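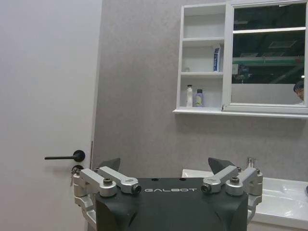 3.2 Noise from neighbours and the use of small rooms

We turn now to what we found the most enjoyable part of the study, the written comments. The survey form had a single open question at the end ("Is there anything else you would like to tell us about sound in your home?") and we had expected a handful of short replies. What came back was wonderful: long, funny, careful accounts of pipes, pianos, stairwells and dogs. Of the 1,353 households in Tidodholm and Fadetville that returned the form, 1,000 filled in this box, and many carried on over the page.

The first pattern concerns the time of day. Complaints about evening noise were common in both towns, as earlier work would lead us to expect, but the comments give much more weight to the early morning. People described waking to a neighbour's kettle, a lift door or a shower, and then lying there listening for the next sound in the series. Several could list the whole series in order! This kind of listening ahead is poorly captured by a sound level meter, and we think it deserves far more attention than it has had.

The second pattern concerns where people go when they want quiet. We had asked about bedrooms and living rooms, and left out bathrooms, halls and box rooms altogether, which we now regret. Respondents wrote of taking phone calls in the bathroom, of reading on the landing, and of revising for exams in a cupboard under the stairs. An inside door that locks seems to matter here as much as the thickness of the walls (Figure 2). Those who mentioned a lock tended to describe the room as quiet even where our own readings showed that it was one of the louder rooms in the home, usually on account of the fan and the waste pipe.

Figure 2. Bathroom interior: door with lever handle and key in the lock; wall cabinet with open shelves and mirror.

Tidodholm and Fadetville differ in one respect that we did not foresee. The older blocks in Tidodholm have timber floors, and comments there are mostly about footsteps from above. Fadetville was largely rebuilt in concrete, footsteps are hardly mentioned, and voices and music through the party wall take their place. Yet the share of people who called their home "quiet" was close to the same in both towns. It is a lovely result, and a puzzling one. Our best guess is that people judge their home against others in the same street, and we hope to test this in the Henao follow-up, where two building types stand side by side.

A word of caution is needed on season. All forms were returned in April, when windows are mostly shut, and the Drekuria pilot showed how sharply the comments shift towards traffic and gardens once they are open. The results in this section should be read as a picture of the closed home. Section 3.3 takes up the readings themselves, beginning with the stairwells.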